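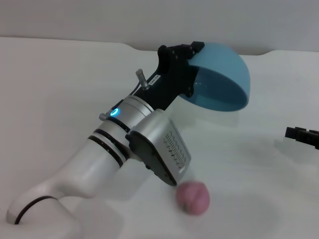

A **worktable** is a flat-topped table used for assembly, sorting, inspection and other tasks done by hand or with tools. It differs from a desk in having no drawers directly under the working area, and from a workbench in its lighter build.

## Top

Tops are made of laminate, solid wood, steel or cast resin. White and pale gray are common in rooms where small parts are handled - dark items are easier to find on them - but a glossy finish produces glare under strong overhead lighting. Matte tops reduce glare and show scuffs sooner.

## Dimensions

The Drenville pattern, used in many school workshops, measures 188 by 100 cm. A narrower version, 60 cm deep, is placed against a wall. Long tops may sag between supports; a center rail is fitted to limit this.

## Care

Smooth tops are wiped with a damp cloth and mild soap. Scouring powder dulls the surface.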